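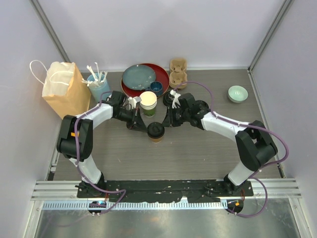
Figure 1. Short paper cup with the black lid on, tan paper bag in the back corner.

Lids, Cups and the Trouble with Takeaway
Project report by Cadi Morgan, with Seema Saxena and Octavio Taipe

Our group picked takeaway cups because all three of us buy too many coffees, and because Seema had a lid pop off on the bus in August and wouldn't stop talking about it. Her notes got soaked, her seatmate got soaked, and by the time she made it to class she had basically written our project proposal in her head.

What we wanted to know was pretty simple. When a lid goes onto a paper cup, how do you tell whether it's really on? Most people push down in the middle, hear a click and walk off. We had a hunch that the click doesn't mean much, and that where you put your fingers matters more than how hard you push.

We stuck to short cups for the whole project. Octavio wanted to do the tall ones as well, but we only had two class periods and I was the one who'd have to type it all up, so I won that argument. We bought our cups and lids in two brands, Lalura and Prantl. The Prantl lids felt stiffer right out of the sleeve and the Lalura ones had a bit more give – you could squeeze them slightly out of round with two fingers.

We tried three ways of closing a cup. The first was the middle push, one palm straight down. The second was the two-sided press, fingers on opposite sides of the rim at the same time. The third was the walk-around, where you start at one spot and work your thumb along the edge until you're back where you began. Each closed cup had cool water in it (Ms. Gronow said absolutely no hot drinks, fair enough) and got tipped over the sink for a slow count of 9. If water came out anywhere except the sip hole, we called it a leak. We put tape over the sip hole after the first try, which I probably should have thought of earlier. Sorry about the floor!

The middle push was the worst by a long way, and it was worse with the stiffer lids. One side would sit down nicely and the opposite side would ride up just enough to dribble. The two-sided press was way better than I expected, and it was fast too. The walk-around leaked least of all, but it's slow, and if you squeeze the cup with your other hand while you're doing it the paper bends in and the lid pops up behind you. Seema got really good at holding the cup low down near the base, where it's firmer.

We also asked Vira Sydorenko, who works mornings at a café near school, how she does it. She does a two-sided press and then runs one finger around the rim, and she said she doesn't trust the sound either. We were pretty pleased about that.

If we did this again I'd like to use more brands and try cups that have been sitting full for a while, to see if the rim goes soft. Octavio still wants his tall cups, so he can write that one up.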